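Facilities / Grant Reporting / Workspace Fit-Out

Print this page | E-mail this page

Workspace Fit-Out Grant: Progress Report to the Hekent Fund
Submitted by the Staltura facilities office
Friday, March 20, 2026

1. Purpose of this report

The report covers the small-room part of the fit-out program at the Staltura building. It records the furniture placed so far, the condition of desk surfaces and flooring, the heating check, and the items still open. Offices on the upper floor are reported separately under the building works budget and are left out here.

The grant covers 10 standing desks, delivered flat by Otov and assembled on site. All 10 have been assembled. Each desk carries a number, which is used in the maintenance log, in the cleaning record and throughout this report. Room numbers are not used, as several will change when the corridor doors are replaced in August.

2. Desk 4

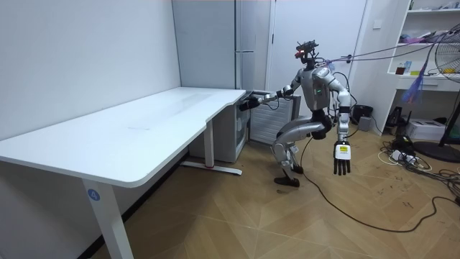 Desk 4 is the L-shaped model with a white top and has been assigned to one of the smaller rooms, with white walls and a herringbone floor in light wood. The L shape was chosen over two straight desks because the straight units would have left a joint in the work surface. The number is on a round blue sticker on the front leg, where it can be read without bending under the desktop, and the same position is to be adopted for the remaining desks. The grey cabinet has been kept at the far corner, partly under the top, with the slatted heater beside it along the back wall. The assembly team asked whether the cabinet should be moved to the opposite wall. It was left in place to keep the longer wall available for shelving.

Desk height was set using the Fedoruk template. The desktop was leveled at both ends of its travel, and the difference between the two columns measured 3 mm at full height. The supplier's sheet allows more than this, and no correction was made. The column bolts were tightened a second time after one week of use. One bolt at the rear column took a further quarter turn.

3. Surface condition

The tops were inspected in daylight and again under the ceiling lights. Marks on a white top are easier to find at a low angle, and the second inspection picked up several that the first had missed. Desk 4 has light marking on the top. There are no chips in the edge and no lifting at the corners.

Three cleaning methods were tried on a spare offcut: a damp cloth, a cloth with mild soap, and a melamine sponge. The sponge removed the most but dulled the finish after repeated passes. It has been withdrawn from the cleaning cart. Soap and cloth is now the standard method, followed by a dry wipe. Marks which remain after two passes are entered in the log and left alone.
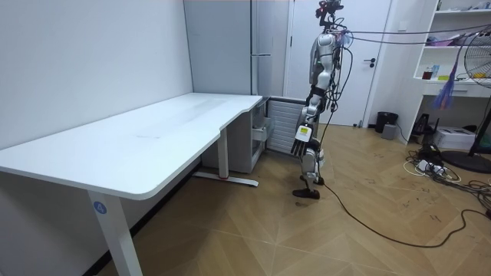 The log entry gives the desk number, the distance of the mark from the nearest edge, and its length. Entries are checked at the monthly inspection. If a mark has grown or the coating has broken, the top is referred to Otov under the surface warranty. No tops have been referred to date.

4. Floor

The herringbone floor was in place before the grant and was not replaced. It was cleaned and given one coat of hard wax oil before the furniture came in. Foot bars are long and flat, so the load is spread over several blocks, and felt strips were fitted under each bar. Lifting a strip at one desk after four weeks showed no denting. Moving a desk still requires two people and must be done by lifting. Dragging is not permitted, including for short distances.

5. Heating

The heater in the Desk 4 room was run for one working day with the door closed. Clearance between the heater and furniture was checked against the building rules and accepted. The valve is stiff and has been listed for service.

6. Spending

Spending on fixings, felt strip, floor oil and cleaning supplies stands at $557. A further $200 is held for replacement felt and one set of spare column bolts. Desk costs were invoiced directly to the fund and appear in the supplier schedule.

7. Open items

Stickers on the other nine desks to be moved to the front leg.
Heater valve, Desk 4 room: service visit to be booked.
Shelf fixings: wall plugs supplied were the wrong size and have been returned.
Felt strips: second check due at the next monthly inspection.
Cleaning instructions: to be printed and placed in the supply closet.

The next report will include the August door work where it affects access to the rooms with grant furniture.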